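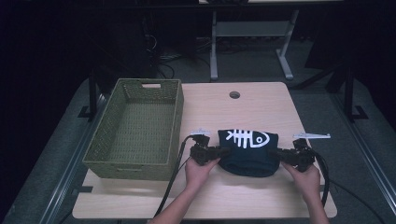
Navy with the fish bones, folded, and the green woven basket beside it.

How to Do a Closet Swap in One Evening (Small Apartment Edition)

by Torunn Lundgren

October is my favorite month in this apartment, and a big part of that is the closet swap. I know, I know. But pulling the sweaters out after a whole summer feels like running into old friends, and I get a little giddy every single year!

We live in 834 square feet over in Zedside, two adults and one very large coat collection, with a single real closet. Everything that isn't in season lives under the bed or on the high shelf in the hall. When we moved in I tried to keep it all out year round, and the rod came down at two in the morning. So now we swap twice a year, and I've gotten it down to one evening, supper included.

What you'll need

Two or three flat storage bins with lids that close. Mine are the shallow ones from Heta that slide under a bed frame. Measure your bed clearance first and subtract a little for the lid, which always bulges.

A couple of open baskets or boxes for sorting. Anything you can carry with one arm is fine.

A clear table, or a bed with a clean sheet spread over it.

A vacuum with the brush attachment.

A damp cloth, a dry cloth, and masking tape with a marker.

A bag for the stuff that's leaving.

Start the laundry the day before

Please don't skip this one. Summer clothes should go into storage clean, even the shirt you wore for an hour to a cookout. Sunscreen and sweat that you can't see in September will be yellow by April, and I've lost some very good white shirts that way. Deodorant marks do the same thing.

I wash everything on a normal cycle with the unscented stuff and skip fabric softener altogether. Then everything has to be dry, and I mean really dry. Feel the waistbands and the seams under the arms, since those hold on to water long after the rest of the shirt feels done. If I have any doubt, it hangs on the shower rod overnight.

Empty one section at a time

The advice to dump your whole closet on the bed is wonderful if you have a guest room to sleep in. I do not! I take the rod first, left to right, then the shelf, then the drawers. Each section gets emptied, sorted, cleaned, and filled again before I touch the next one. You can stop at any point and still go to bed like a normal person.

Sorting goes fast if you only ask one question per piece: will I wear this before spring? Yes goes back, no goes in a basket for storage. If you already know you won't wear it in spring either, it goes in the bag by the door. Anything with a missing button or a torn hem gets its own little heap on the chair, and I'll come back to that.

Some things never get stored. T-shirts stay in my drawer all year because I wear them under everything from now until March. Same with one pair of shorts — the heat in our building has two settings, and one of them is Florida.

Clean the empty closet

This takes ten minutes and makes such a difference. Vacuum the floor and go along the baseboards and into the corners, where lint and moth eggs like to collect. Wipe the shelf with the damp cloth and follow with the dry one. Run the cloth over the top of the rod too. It'll come away gray, I promise.

Leave the doors open while you fold. If the closet smells stuffy, a fan pointed straight into it for half an hour does more than any sachet I've bought.

Fold for the space you have

There are a hundred ways to fold a shirt and I've been through most of them. For under-bed bins I like a flat fold with the heavy things on the bottom: jeans first, then shorts, then tops, with linen last so it doesn't get crushed.

For drawers I make smaller bundles. Lay the shirt face down and smooth it out with your hands. Bring one side in past the collar, fold the sleeve back on itself, then do the other side so you have a long rectangle. Fold the bottom hem up to just below the neck, and then fold that in half or thirds depending on how deep your drawer is. My old Halvorsen dresser has shallow drawers, so I do thirds.

If a shirt has a printed design, try to finish with the print facing up. You'll know which one you're grabbing, and the ink isn't pressed against itself for months on end. I've had an old screen print stick to itself in a hot closet, and peeling it apart was a sad afternoon. A sheet of plain tissue between the layers takes care of it if the print has to go inside.

Sweaters get folded, never hung! The shoulders stretch into little points and they don't come back. I keep mine in loose stacks of similar weight, with the chunky cardigans at the bottom.

Pack the bins

Fill each bin until the lid closes easily and then stop. Clothes that are jammed in come out with creases you could cut yourself on. I skip the vacuum bags for anything wool or down, but they're great for the beach towels and the spare summer quilt.

Cedar blocks go in the wool bins when it's their turn to be put away in spring. Give them a quick sand if the smell has faded. I tuck them in the corners, wrapped in a bit of cotton so the oil doesn't touch the knit.

Label the short end of the bin, since that's the end you'll be looking at when you're on your stomach with a flashlight. I write what's inside and whose it is. "Summer misc" is a trap. Write "swimsuits, linen pants, the yellow dress" and you'll thank yourself the first time there's a surprise trip somewhere warm.

Bring in the winter things

My favorite part, finally! Open the bins and let everything breathe before it goes up. Give each sweater a good shake by the window, look it over for holes, and go over the pilled spots with a fabric comb. Most of them don't need a wash if they went away clean. An hour on the back of a chair gets rid of the bin smell.

Coats go at the far end of the rod, and everyday things in the middle where the door opens widest. Check all the pockets while you're at it. Last year I found nine dollars and a movie ticket.

About that heap on the chair

Do the mending the same week or it'll still be there at New Year's. I put mine next to the couch with a needle already threaded and get through it during a movie. Anything beyond a button or a hem goes to the alterations counter at Lenico, on the corner by the bakery, and the bakery happens to have very good cardamom buns.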